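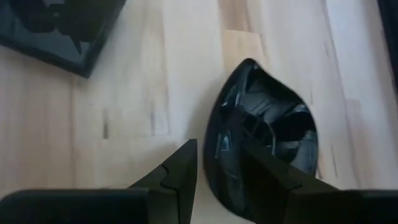
*Wrist camera view over the tabletop. The two gripper fingers are at a glossy black dish with a pointed tip.*

## At the dish table, Emari rental warehouse, Stasdale

Emari rents tableware to caterers, hotels and event halls. The Stasdale warehouse keeps 901 item types on its shelves, counting every size of plate, tray, glass and serving dish as its own type. Orders go out in padded crates and come back the same way a day or two later. Between coming back and going out again, every piece is washed, checked, sorted and packed.

Washing has been done by machine for years. Sorting and packing were done by hand until November, when the first robot arm was set up in the Balogun Street building. Staff call it the Ikitz, after the name on the order paperwork. It handles serving dishes at one table and nothing else so far.

This page is for people at our other sites who have asked what the work looks like now.

### The table

The arm works on a wood tabletop. The fingers come in from above, close around the rim or wall of a piece, and set it down in the next spot. A camera near the wrist gives the operator a close view of the fingers and whatever is below them.

Black dishes are harder than white ones. The shine throws back light from the room, and a black finger in front of a black dish can be hard to pick out on the monitor. Operators learn to look for the line of the rim first and judge the finger against the wood beside it. Changing the overhead lamps helped some. We still get more stops on black pieces than on anything else we run at this table.

Uneven shapes take longer too. A round bowl can be gripped from any side. A dish with a point at one end and a dip in the rim has good places and bad places to hold it, and those had to be worked out piece by piece. Most of that was done by the packers, who already knew which end of a dish is heavy and which edge chips.

### What changed for the crew

The packing crew is 11 people, the same number as before the arm came in. Two of them are trained as operators on each shift, and they trade off every couple of hours so that nobody sits at the monitor all day. The rest pack crates, pull orders and check returns.

The biggest change is in how people stand and move. The old dish table meant long stretches of bending, lifting and turning at the waist. Some of the crew had sore wrists by the end of the week. Operators now sit for part of the shift, and a few have said their eyes get tired instead. We moved the monitor back and turned it away from the loading door, and that is better in the afternoon when the sun comes in.

Checking for chips is still done by hand. A packer runs a thumb around the rim and tips the piece toward the light. It takes a second or so, and we have no plan to hand it over. Pieces that fail go in the red bin before they ever reach the arm.

Talk is the other thing people mention. Four people used to work around the dish table, and it was where the shift news got passed along. With fewer people standing there, some of that moved to the break room and some of it stopped. The shift leads have put back a short meeting at the start of each day so that order changes get heard by everyone.

Pace has been mixed. The arm is slower than a good packer on any single dish. It keeps the same speed through the late shift, though, and the late shift is where we used to fall behind. On Monday, when most of the weekend returns come in, the crew still runs a second table by hand.

### What we got wrong

We started the training too late. The arm was in place before anyone on the floor had spent real time with it, and for the first 3 weeks the packers were asked to fix problems they had not been shown. Operators at the next site should get their hours in before the table goes live.

We also posted the first schedule without asking who wanted operator shifts. Some people did not, and two had asked months earlier and were left off. The list is now open to all packers, and the pay step for operators is printed on it.

### Questions from other sites

Shift leads can arrange a visit to the Balogun Street building through the front office. Mornings are best, before the returns trucks arrive. Closed shoes are needed on the floor, and visitors stay behind the yellow line while the arm is running.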